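Collectibles Painter, Part-Time
Vevoten Studio, Mundora Line

Vevoten is seeking a part-time painter for its Mundora line of limited-edition statues and busts. The position reports to Tadeusz Domański, Head of Finishing, and begins in February. The next release is an edition of 1,582 pieces.

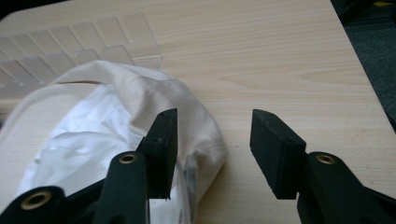
Clear divided tray on a wooden tabletop.

Applicants must have at least two years of experience painting resin figures. Shifts are four hours long, and the initial contract runs for 12 months.

To apply, submit a résumé and photographs of four finished pieces to the Vevoten hiring office. Selected applicants will be asked to complete a paid painting test.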